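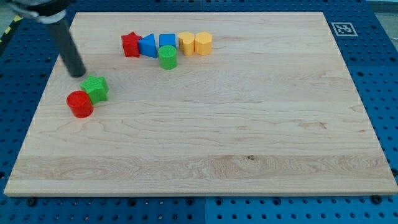 Edeo Block Pushing Kit for Clubs and Classes

Item no. 2544
Price: 710
Ships from Bamero in March. School purchase orders accepted.

The Edeo kit is a tabletop task for students who already have a small robot arm and need something to do with it. The arm holds a plain rod and pushes blocks across a wood board. There is no grasping, so a group can get to the programming in the first session.

What's in the box
Maple board with rounded front edge
Painted shape blocks in red, blue, green and yellow
Push rod, dark gray, rounded tip
Rod clamp
Printed markers for camera calibration
Mounting bolts
Teacher's booklet, 6 lessons

Not included: robot arm, camera, table, computer.

Setup
The board bolts to any pegboard-style table with matching holes. Tighten by hand, then a quarter turn with the key. Lay a marker flat on the table outside the board, where the camera can see it and the rod won't reach it. Set the rod height before you turn the arm on. The tip should clear the wood by the thickness of the gauge card.

Lessons
The first two lessons are jogging the arm by hand and moving one block to a taped line. After that come sorting by color, separating blocks that touch, and pushing a star without spinning it. The last lesson is an open challenge for teams of 2. Rosalinda Agbayani wrote the booklet for her Thursday robotics club and has revised it once.

Care
Wipe the board with a dry cloth. Do not oil it, as the blocks will slide too far. Chipped blocks can still be used, but color detection may need to be tuned again.

Spare parts
Single blocks, rods and clamps are sold separately. Write to Azadeh Jalali at the Bamero parts desk with the item number and the shape and color you need.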